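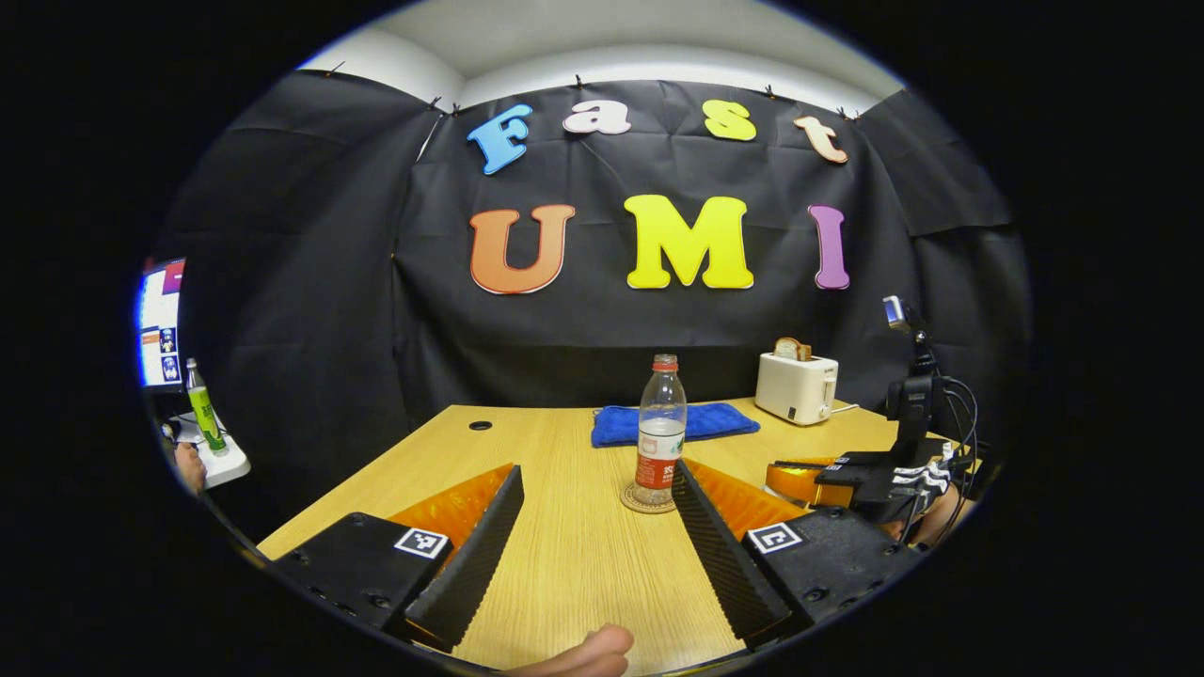

The breakfast table, with the water bottle on its cork coaster and the toaster off to the right

To: Trornosby Breakfast List
Date: Jan 3, 2023
Subject: Re: Coasters, cords and the toaster corner

Hello all, and a happy new year to everybody, including those of you still finishing up holiday leftovers,

On the message below:

> We have a table in the back half of our hall that we'd like to
> use for a small breakfast corner, mostly toast and something
> cold to drink. The wall behind it is in sad shape and we can't
> paint before September. Did you hang something over yours, and
> if so how? Also, do you bother with coasters? Our table is bare
> wood and I'm already worrying about rings. And where do you
> put the toaster so the cord isn't in everybody's way?
>
> The Dravow kitchen group

What a nice set of questions, and I'm glad you asked them here where the rest of us can chew on them too.

The wall first. We pinned up a big piece of black fabric with small black clips along the top edge, and let it hang across the back and around both sides. It has wrinkles. I used to fuss over them and have made my peace with it (I did try steaming the thing once while it was hanging, and would not do that again). The cut-out letters went on afterward, in all sorts of colors, and I do think they cheer the place up a great deal. "Fast" is the top row. Plain black behind them makes even the pale letters easy to read, so if you have a few sheets of colored paper lying around, go ahead!

As for coasters, yes, please do bother. Ours is a round cork one and I like it very much. The pack cost us 2 dollars at Peltonen and we've had no complaints. A bottle of water straight out of the fridge will sweat all over a bare table on a warm morning, and I learned about rings the hard way on my own dining table at home. I also keep a folded towel right behind the bottle. The blue one is my favorite, nice and thick, and it catches most of what the coaster doesn't.

Now the toaster. We keep it on the right side, well away from the water, with the cord coming out of the back. Our table has one of those little round grommet holes near the left rear corner, and I'd love to tell you the cord goes through it, but the outlet we use is at the other end of the room, so there you are. If you're still choosing where to stand your table, look at the outlets before you look at anything else.

One more thing, and then I'll let you go -- shake the crumbs out before you put the toaster away for the week. We let ours go for 9 days once and the smell was something.

I still have part of a bolt of black fabric left over from the Zevus sale, and you're welcome to it if somebody can stop by for it.

Warmly,
Trornosby kitchen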